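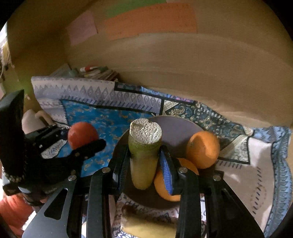

Reviews > Kitchen and Table > Serveware

Helel round serving plate, dark gray
By Märta Hovland
October

The Helel is a flat, round plate sold by Femville as a fruit and vegetable server. I bought 2 and have kept one on the table for 6 weeks. The other went into the cupboard as a reference for wear.

Surface. The glaze is matte and slightly grippy. Oranges sit on it without much wandering, and a cut stalk will stand on its end provided the cut is square. On a glossy plate the same stalk tends to skate when the table is bumped. The drawback of the matte finish is that metal cutlery leaves pale marks. Most come off with baking soda and a damp cloth. Two near the center did not.

Color. Dark gray suits orange and pale green produce very well. It is less kind to eggplant and dark plums, which disappear into it. Water spots show after air drying, so I towel it.

Rim. Low. Fruit loaded past a single layer will roll off, and bananas have to go beside the plate on the cloth. Femville calls it a "full family server," which I would not. Two oranges and a stalk of something is a comfortable load. For more than that, the Magnusson footed bowl is the better purchase, though it takes up more shelf height and cannot go in the microwave.

Base. The foot ring is unglazed and was rough on arrival. On a printed tablecloth (mine is blue with a light gray zigzag border) it pulled a thread in the first week. I went over the ring with 60 grit paper, then something finer, and have had no snags after that. This should have been done at the factory.

Cleaning. Dishwasher safe according to the leaflet. I ran it through 19 cycles and compared it with the stored plate under a desk lamp. No fading, no crazing. Beet juice left overnight rinsed off.

Compared with the Vokton slate round, the Helel is lighter, easier to wash and does not shed grit. The Vokton lies flatter.

Recommended for small households, with the reservation about the foot ring. Check it with a fingertip before it goes on any cloth you care about.

Contact | © Märta Hovland | Back to top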